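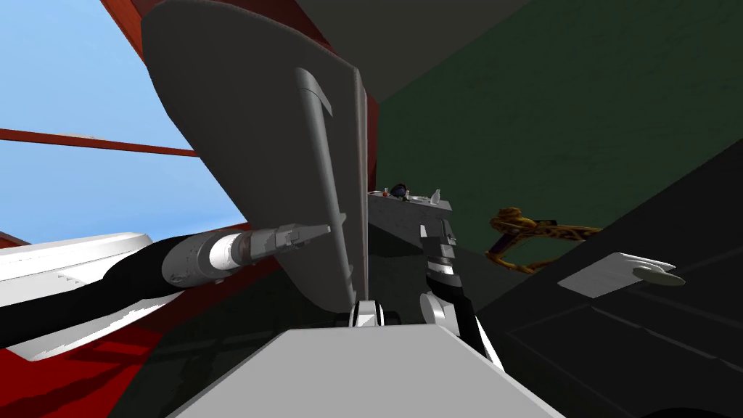
The grey panel and its upright bar.

Shared kitchen to be repainted

Sep 16, 2022

The shared kitchen at Vatudum closes for 10 days at the end of the month for repainting. Please clear your shelves before then. Anything left will be boxed and put in the post room, where it can be collected until the kitchen opens again. 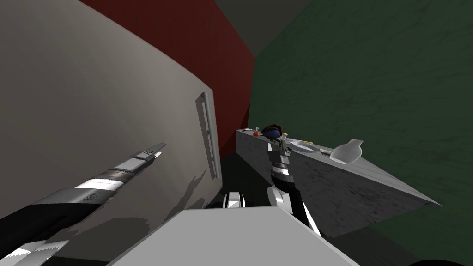
The fridges will be moved into the corridor and kept running. Kettles will be in the reading room. Peninah Waweru has the key and can let you in before work if you ask her the night before.

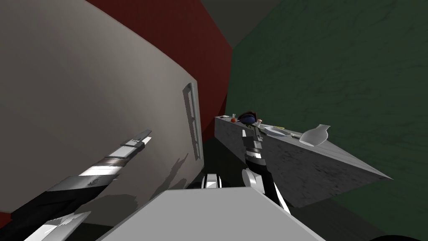

Colours were put to residents in August, and 30 of you replied. Most wanted something lighter than we have now. Dark red next to dark green, with pale grey in front, had its supporters, but two coats of off-white won easily. The ceiling will be white.

The painters, Suvport, will start at the window end. Teodor Moldovan is looking after the work and would like to hear about any damp patches or loose sockets by the 15th of next month at the latest. 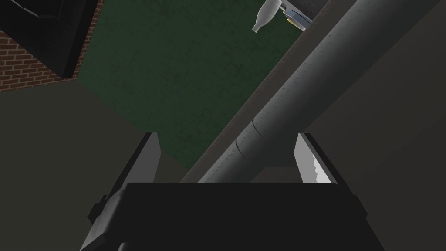
Looking up from low down, with a wide gap between the two fingers.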